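Home Posts Replies Media Likes

Benvinda Teixeira
July, 7:40 am

Thread on how I service the hand-held gripper. I do it the same way every time now, and two people asked for the steps, so I'm putting them in one place.

It's the two-finger type with the black arms and the blue pads. You squeeze the handle, the linkage closes, and the camera behind it records what the fingers do. The counter read 1,488 closes when I took it apart this time. The last full service was at 609.

What sent me to the bench was cloth. Hard objects were fine. On dark clothes the fingers would close on a fold and the fold would slide back out on the lift. Same garment, same spot, same squeeze.

First check is always the pads. Close the fingers slowly with nothing between them and look at the gap from the front. It should shut evenly from the base to the tip. Mine was touching at the base and open at the tip.

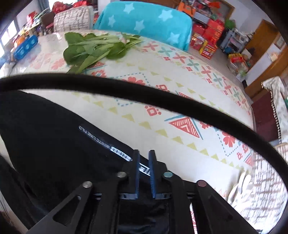 A gap at the tip can come from the pads, the slotted mounts or the pivots. I go in that order, cheapest first.

Pads: pull them, wash them in warm water with a drop of dish soap, and let them dry overnight. Don't use alcohol. I used it on my first set and the ribs went hard and shiny. Lint packs down into the ribs when you do a lot of fabric, and a soft toothbrush gets it out. Brush along the ribs.

Mounts: the pad sits in a slot and one small screw holds it. If the screw backs off even a quarter turn, the pad tilts when it takes a load. My left one was loose. I put a little Prullent thread glue on it, the weak kind, and turned it until it stopped. Don't lean on it. The mount is plastic and the thread will strip.

Pivots: two on each side. Hold the body still and try to rock each arm up and down. In and out is the motion you want. Up and down is wear. Three of mine were tight and the outer right one had a little play.

I had a spare pin and bushing from Rultum, so I changed that one. Push the old pin out from the back with a punch, clean the hole with a cotton swab, dry bushing in, new pin in. No oil at all. I oiled the joints once and it got onto a tablecloth -- it took two washes to get the spots out, and the fingers picked up every bit of dust in the house.

After that, zero it again. Close the fingers on nothing, hold for five seconds, save that as closed. Open all the way, hold, save that as open. If you skip this after moving a pad, the recorded width is wrong for the whole session, and you won't see it until you go through the data.

Then the cloth test. One black garment on a patterned cloth, 50 picks, from the waist or hem and then from the middle. I write down every slip. Before the service I had lost nine. After it I lost one, and that was a bad squeeze on my part.

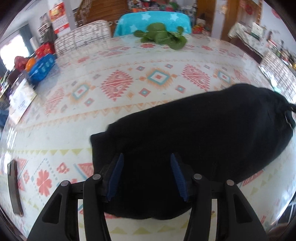
Karla Bañuelos says she gets the same tip gap at the Nemdale bench with a pivot set that has only 257 closes on it, and she wants to know if I swap pads left for right.

I do, at every service. The left pad on mine wears faster at the tip. I'm right-handed and probably twist a little on the lift. Karla, if yours are that new I would look at the mount screws before you touch the pivots.

She also asked about camera focus. I leave it alone. Wipe the lens with a dry cloth, check that the bracket doesn't move under your thumb, done.

Storage: fingers open, pads not touching. Left closed for a week, they take a set and you get the gap all over again. I hang mine from a hook by the handle.

Parts I keep in the box: one pair of pads, two pins, two bushings, four mount screws. Tavares has the screws in small bags and they fit without any filing. The pins I only get from Rultum.

Next service at 2,000 closes, or sooner if it starts dropping socks.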